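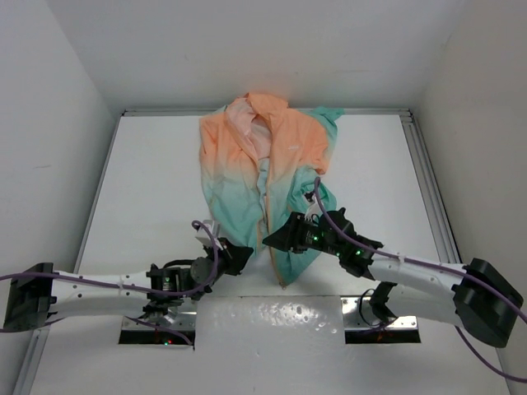

7 January 2019

First day back on the bench after the December break. Plan for the week is the gripper comparison on the jacket task: the tapered Bullier fingers we have been running since fall against the Ferreira set with the wider pads. Bullier first, both arms, same controller build as before the break. I did not want to change two things at once.

Homed both arms at 9:10. The left one threw an encoder warning on the elbow and cleared it after a power cycle. Logged it. If it comes back I will swap the cable before opening the joint.

Checked tip closure with paper strips. Left grips along the full length of the finger. Right grips only over the last part of the tip, so either the finger is seated at a slight angle or the mount has crept. Loosened, reseated, torqued to the value on the Akham sheet. Better, still not equal to the left. Good enough for cloth, would not accept it for the cable task.

The jacket is the worst item in the set for a fair test, and I keep using it for that reason. The fabric is thin and slides on the white top. The zipper edge is stiff next to it, and the hood holds whatever shape it was dropped in. A pinch at the hem can take one layer or two and the motor current hardly tells them apart.
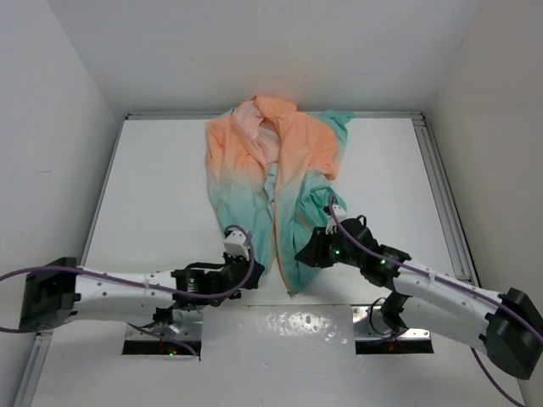

Grasp offset was the other item for today. With the fingers set for the nominal table height they press into the surface before closing, the arm complies, and the pinch lands short. Raised the approach by 2 mm and slowed the last part of the descent. At 3 mm the fingers closed above the cloth on the flat sections and only caught where there was a fold. Staying at 2.

Ran 16 attempts on the front panels near the hem. Counted a grasp as good if the cloth stayed in the fingers through the lift. Misses were mostly on the right arm, which fits the closure problem from the morning, so I am not going to blame finger shape yet. Will repeat the block after shimming the mount.

Wrist cameras: exposure fixed at the old value. Auto exposure hunts whenever a finger passes over the white surface, and the teal end of the jacket goes dark with it. Fixed is dull but repeatable. Flurkgate wants the raw streams this time, so disk use will need watching. Drive was at 113 GB free when I stopped.

Tomorrow: shim right mount, repeat the block, then change to the Ferreira pads if there is time. Find the short hex key.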